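Favunura puts kitchen robot to work at Merusero, and staff will decide what it is good for

2020-08-02

Catering firm Merusero has begun a trial of a robot arm supplied by Favunura at its Güneş kitchen, where 142 people prepare meals for schools and offices. The company is making no promises about savings.
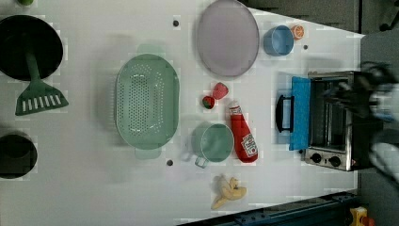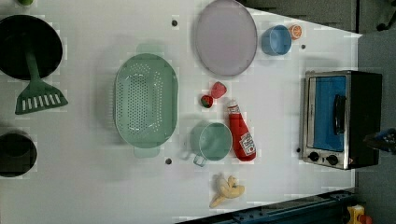

Merusero has heard a good many claims about automation in the past few years and has believed few of them. The trial, known in the company as Bosico, is meant to find out which jobs a machine can take off people's hands and which it will only make slower. Practice is done on a white table with play food and a small toaster oven, and a spatula laid over a black pan or pot is a long way from a service for 352 diners. A toy strawberry does not bruise and a ketchup bottle lying on its side holds nobody up. The company will not move the arm to the serving line on the strength of what it does there.

"I have been shown plenty of machines that were going to change my kitchen, and most of them ended up under a cloth," said Yavuz Gökçe, head of operations at Merusero. "If this one can load an oven so that my people spend less time bending and reaching, good. If somebody has to stand beside it all day putting things back where it likes them, then we have bought ourselves another job and given it to the lowest paid person in the room."

The trial runs for 60 days. No posts will be cut while it lasts, and hours stay as they are. Kitchen staff may stop the arm at any time without asking a supervisor, and their written comments will go to management unedited — including the rude ones.

Favunura will keep 2 engineers on site throughout. Merusero has asked the supplier to record each time a person has to step in, a figure that was missing from the first proposal. Staff who train on the arm will be paid for the time.

A decision on whether to carry on will be taken after the trial. Merusero has not agreed to buy the equipment.

Press enquiries: Merusero communications office, Güneş kitchen.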